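Cuaderno de taller -- mayo
Anota: N. Quispe

9:40. Parada de protección en el brazo derecho durante la tarea de arrimar sillas. El robot tenía la silla sujeta por el respaldo con las dos pinzas y empujaba hacia la mesa. El brazo izquierdo siguió empujando cerca de un segundo después de que el derecho se bloqueara. La silla giró y el reposabrazos golpeó el canto del tablero. Sin daños a personas, Yurii estaba fuera de la zona marcada con el mando en la mano y pulsó la seta. Marca leve en la almohadilla del reposabrazos, nada en la mesa.

Lo que dice el registro: error 244 en la muñeca derecha (par por encima del límite). El límite estaba en 77 % desde la actualización de Listell. El izquierdo seguía en 100. No sé quién dejó los dos brazos con valores distintos, en la hoja de cambios no consta. Pregunto a Correa.

Lo segundo, y me preocupa más: la parada de un brazo no se propagó al otro. En el manual de Wetel pone que los dos paran juntos si está activo el modo bimanual. El modo estaba activo, lo comprobé en pantalla antes de reiniciar. Captura guardada en la carpeta de la incidencia.

10:30. Repetido en vacío, sin silla, a velocidad baja. Provoco el error a mano empujando la muñeca derecha. Tres intentos: en dos paran los dos brazos, en el otro el izquierdo sigue. Es intermitente. Yurii sospecha del cable de enlace entre controladoras, el que pasa por detrás del hombro. Lo movemos con el robot en marcha y no conseguimos repetir el fallo. Cambiado igualmente por el de repuesto -- el viejo queda en la bolsa con etiqueta, no tirarlo.

11:50. Con el cable nuevo y los dos límites en 77, otra serie en vacío. No se ha repetido, pero con un fallo así no me fío de una serie corta. Queda prohibido trabajar con silla y con los dos brazos hasta que conteste Stalham, que es quien lleva el firmware de la seta y del enlace.

Mientras tanto, revisamos el agarre. En la demostración a mano las manos van simétricas, una a cada lado del borde superior, y la fuerza se reparte. En la ejecución de esta mañana la pinza derecha cerró más hacia el centro y todo el giro se lo llevó esa muñeca. Puede que el 244 venga de ahí y que el límite solo lo adelantara.
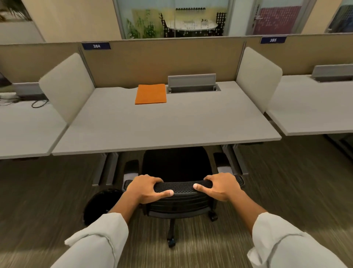

Agarre de referencia, puesto 384. Silla metida en parte bajo la mesa.

Pendiente:
-- Yurii: medir continuidad del cable viejo doblándolo por el conector.
-- Yo: mandar registros a Stalham y preguntar si el enlace tiene vigilancia propia.
-- Poner en la lista de arranque la comparación de límites izquierdo/derecho.
-- Repetir la serie en vacío después de comer, misma velocidad.

13:10. Robot apagado y con el cartel puesto. La llave la tiene Yurii.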